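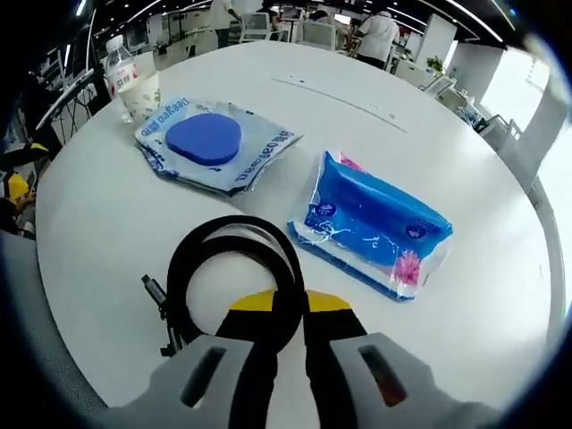
My kettle has more sense than any robot I've met, and it still can't put itself away, was the comment left under last month's page, and I've been chuckling over it ever since. Fair enough, too! If you've been promised a machine to clear up after morning tea, you're entitled to ask where it is.

5 min read

Search the workshop pages Enter a word or two Go

How to find out whether a machine can tidy your table

I get asked this a lot by people running small offices and community kitchens, usually just after they've sat through a very shiny video. My short answer is "some of it, slowly, with you standing nearby", and the long answer is the rest of this page. You can work most of it out yourself before spending a cent, and I'd encourage you to, as it's rather a fun way to use up a wet afternoon.

Start with the table you've got

Please don't clean up first! Leave the table as people leave it. A paper cup, a bottle of water, a pack of tissues, a sponge with its plastic bag and a bit of stray cable will tell you far more than a row of wooden blocks ever could. Round tables are good for this as well, as there's no straight edge for anybody (or anything) to line up against.

Then write down what "tidy" means in your place. Does the cup go in the bin or the sink? Does the bottle stay if there's water in it? You'll be surprised how long the discussion goes on, and a machine needs every bit of it settled beforehand.

Do the job with two fingers

Before you think about arms and wheels, try it with a hand-held gripper, or failing that a pair of kitchen tongs. Put your other hand in your pocket and keep it there.

Take the tissues first. A soft pack gives when you squeeze it, so you can be a bit clumsy and still come away with it. Come down from above, close gently, lift a little, and wait a moment before you carry it off.

Next, the cup. Go in from the side, low down, and close only until it stops sliding. Squeeze a paper cup too hard and you've got a crumpled cup, and possibly a puddle. Bottles are much the same, but they tip, so hold them nearer the middle and keep them upright all the way.

Leave the bag for last, and put the kettle on beforehand. Clear plastic is a misery for cameras because it shows whatever is behind it and throws back the light from the ceiling and the windows. It's also a misery for fingers, being nearly flat on the table. Pinch up a crinkle near the edge if you can find one. If the sponge is in the bag, decide whether you want them moved together or parted, and be prepared to give up on parting them one-handed. I generally do.

Cable gets its own try. Pick it up by the loop and see where the loose end goes, and what it drags along.

Now ask the seller

When we priced a small arm for the shared workshop in Graltstead, the Hudik came in at $1250 without a gripper, and the gripper and camera brought it up to around $2000. The Ramasamy was dearer again and had a nicer manual. Whichever you're looking at, ask for a demonstration on your own clutter, in your own light, with people at their desks behind it. Ask what happens after a dropped cup. Ask, too, how long it takes, because a table you'd clear while chatting can keep an arm busy right through to lunch.

If they tell you it has managed 1000 pickups, ask what it was picking up.

So, can it do the chore yet?

For firm things in plain sight, on a table it can reach all of, I'd say yes, and I've enjoyed watching it. For bags and cables I'd still send a person. Wiping down afterwards is a separate job altogether, with water in it, and I'm putting together a page on that for March. If you've tried the tongs test at home, do leave a note below and tell me how you got on with the bag.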